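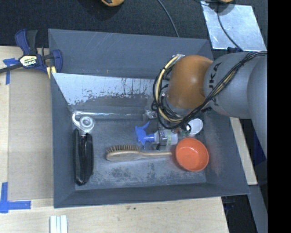
Botby, October 3, 2019

Figure 3. Grey bin on a wooden tabletop, seen from above.

4.2 What people put in the wrong bin

Households in Botby have sorted their rubbish into separate bins since the Solis scheme began, and most of them will tell you they do it well. Our survey asked them to rate their own sorting, and of the 3000 forms we sent out, 2658 came back. The average household considers itself better than the average household. We had expected this, having filled in the form ourselves.

The contents of the bins were less flattering. We opened 417 of them in April, a month chosen for its mild weather and regretted all the same. Paper was mostly where it should be. Plastic was mostly where there had been room. Pizza boxes turned up in every category we had defined and in one we had to add, which appears in the tables as "other, greasy".

Bin size mattered more than leaflets. Homes with a large bin for mixed waste used it for nearly everything, including, in more than 15 cases, the leaflet on how to sort. Homes with a smaller one grumbled in the comments box but put less in it. Oprea, the only district to have had both sizes, shows the same pattern on either side of a single street.

Arik is harder to explain. Its residents gave themselves the lowest marks of any district and had the cleanest paper bins we opened. Modesty may go with careful sorting, or they may simply read fewer newspapers. The form did not ask, and we return to the point in section 5, where we also deal with the question of nappies.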